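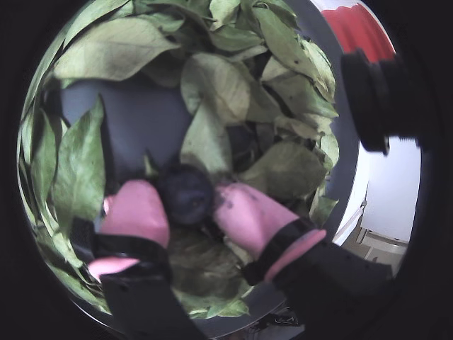 How to write a nonsense biography for a character

Posted by Darius Ursu, 2022-07-30

Many people have asked me how I make the short nonsense biographies which I put on this site. I have written 212 of them until now, and I have thrown away many more. English is my second language, and I think this has helped me a little, for I look at every word for a long time before I trust it. I will explain my way of working step by step. You need paper, a pencil and one free evening.

Step 1. Make two lists of words

Take a sheet and draw a line down the middle. On the left side write ordinary jobs: plumber, judge, dentist, bus driver, piano teacher. On the right side write things you can find in a kitchen or a garden shed, for example turnip, hosepipe, mustard, gravel, colander. Ten words on each side are enough for the first time. Please do not try to be funny yet. If you write "wobbly banana" in the right column you have already made the joke, and it is not a very good one.

Step 2. Choose a name

The name should be easy to say aloud. My first character was called Padeo, and I still use him when I have no better idea. Later came Tavik, who is his cousin and also his landlord. Short names are good for readers because they will meet them many times. A long name works only when the other persons in the story say it in full every time, even in an emergency. I have one like this, the Honourable Virnurico of Lower Bandara, and everybody who wants to warn him of danger is too late.

Step 3. Give the character a job that cannot exist

Now join one word from the left with one from the right. Mustard judge. Gravel dentist. Read the pairs aloud and listen. I prefer the pairs where I can nearly imagine the working day. A gravel dentist has a waiting room, he has patients, he has perhaps a small drill. A "purple Thursday" has nothing, so I cannot write the second sentence about it.

You may join several jobs in a chain, but then the chain must be really long. Two strange jobs look like a mistake. Three look like a list from a schoolbook. Go to six or seven, and put one completely normal job near the end:

"Tavik was a mustard judge, a gravel dentist, a retired hosepipe tutor, an assistant turnip, a colander witness and, in March, a plumber."

I tried this sentence with the plumber at the beginning and he disappeared. At the end he is the strangest of them all.

Step 4. Let something serious happen

The character needs a problem, and the problem should sound like the newspaper. I use the language of courts, town councils and banks. Somebody is fined, or there is an inquiry, or a licence is not renewed. Keep your face straight while you write this part. Here is how I continued:

"He lost his licence after an inspector found 600 spoons in a room approved for 10. Tavik said that the spoons were visiting."

The numbers should be exact. "Hundreds of spoons" is weaker, I have tested it on my wife.

Step 5. Solve the problem with the wrong solution

A beginner often stops at the problem, and the reader feels that he was left at the bus stop. Give an ending, only let it come from another direction. In my story the spoons are not explained. Tavik learns to whistle, and the inspector, who has waited all his life for a man who can whistle, gives him back the licence together with a ham. It is important that all characters find this reasonable. If one of them says "How strange!", cross it out.

Step 6. Cut

My story of Tavik had 662 words in the first version. The one on the site is less than half of that. I take away first the adjectives, then every exclamation mark, then any place where I have explained the joke. Afterwards I read it aloud once more, standing up. When I stumble at the same word two times, the word goes out, also if I love it. In this manner I lost "marmalade bailiff", and I am still a bit sad about him.

Some common mistakes

Too many animals. One animal in a story is a surprise, and five are a farm.

Using the same food again and again. I had a long period with turnips, and readers wrote to me about it, politely.

Being unkind to real people. Do not give the name of your neighbour to the gravel dentist. He will read it.

If you finish a biography with these steps you may send it through the contact page. I answer slowly but I do answer, and the ones I like I put in the guest section with your name or, if you prefer, with the name of your character. Please write the job titles in small letters, because I have to correct this every time.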